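# Skellier hand-held gripper: gallery and notes

Working pictures and handling notes for the Skellier, the hand-held parallel gripper sold by Pivham. 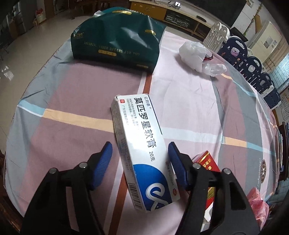 **Does the Skellier need a robot arm to be useful?**

The tool is complete as a hand-held unit. The arm adapter is a separate order, and many buyers never fit one. Demonstrations recorded by hand can be replayed later on any arm that carries the same jaw set.

*Carton hold, home table. The medicine box is held upright between the blue ridged pads, with a slight tilt. The printed name on the front, 莫匹罗星软膏 (mupirocin ointment), and the 20克 weight remain readable between the jaws.*

## Notes on the hold

Small folding cartons are a common first task for new users, and a fair test of the pads. Board of this weight buckles early if the load goes into the middle of a wide panel. Iolanda Falcão, who wrote the handling guide, recommends closing on the narrow sides where the shape allows it and stopping the trigger at first resistance. A second squeeze adds force and very little security.

A few degrees of tilt in a held carton is within tolerance for recording. It becomes a problem at placement, when one bottom corner touches down before the other and the box rotates in the pads. The guide gives two remedies: lower more slowly, or set the first corner down on purpose and let the box square itself as the jaws open.

Printed text is useful as a reference. If the label can be read from the wrist camera position at pickup, it can usually be read at release, and a reviewer can confirm orientation without a second view. A barcode serves the same purpose on plain packaging.

## Pads

The ridged pad is the standard fit. It is molded in blue so that the contact surface separates clearly from the black arms in recorded video. The ridges hold coated board well and bare glass less well. For glass, Pivham sells a smooth pad under the Drukis name, supplied in pairs.

Rated life for the ridged pad is 1000 closures. That is a cautious figure. Rhea Dumlao ran one pair to 2789 closures on mixed household packaging before the right pad began to lift at its outer edge. The left pad of the pair was still serviceable, but pads should be changed together. A new pad opposite a worn one pulls the object off center, and the offset shows up in the data long before it is visible to the operator.

Clean with a damp cloth. Solvents harden the surface – the grip drops noticeably after a few wipes.

## Pivots

The arms turn on plain screws with exposed heads. Check them at the start of each session by holding the tool level and rocking one jaw with a finger. Any click means a loose pivot. Tighten until the click stops, then confirm that the jaw still returns under its own spring. Overtightening is the more common fault in tools sent back for service, and the symptom is a jaw that lags on opening.

Tarcísio Quintana, who handles returns at the Conceição workshop, asks that owners leave thread compound off the pivots. It migrates into the joint and has to be dissolved out before the arm can be rebuilt.

## Surfaces and surroundings

The Skellier is intended for ordinary rooms. No mat, marker board or cleared bench is required. Patterned cloths are acceptable, and plaid or printed fabric gives the tracking software more to hold on to than a plain white top. Three conditions are worth checking before recording:

- Loose cloth. A tablecloth that slides will carry neighboring objects along with it. Clip it at the edge or take it off.
- Glossy floors and bags. Reflections move as the operator moves and can be tracked as if they were fixed points. Turning the body to face away from the windows is generally enough.
- Thin plastic. Carrier bags shift in the air from a fast reach. Leave them in place if they belong to the task, and slow the approach.

Other packages may stand close to the target. The arms are angular and wider than they look from the operator's side, so approach from above where neighbors are within a jaw's width.

## Supplied and optional

| Item | Status |
|---|---|
| Gripper body with trigger | Supplied |
| Ridged pads, blue, fitted | Supplied |
| Ridged pads, blue, spare | 2 supplied |
| Pivot screwdriver | Supplied |
| Drukis smooth pads | Optional |
| Arm adapter | Optional |

Spare pads ship from Conceição within 21 days. Orders placed in March may take longer while the pad mold is serviced. Complete tools are held in stock.

## Corrections to the previous page

An earlier version gave the pad life for the smooth Drukis pads under the ridged type. The figure above is the right one for ridged pads. The smooth pads have no published rating yet; Marlene Seixas is running that test, and the result will be added to the table when it is done.

Questions on fitting the arm adapter should go to Tarcísio Godoy at Pivham, with the serial number from the inside of the trigger housing.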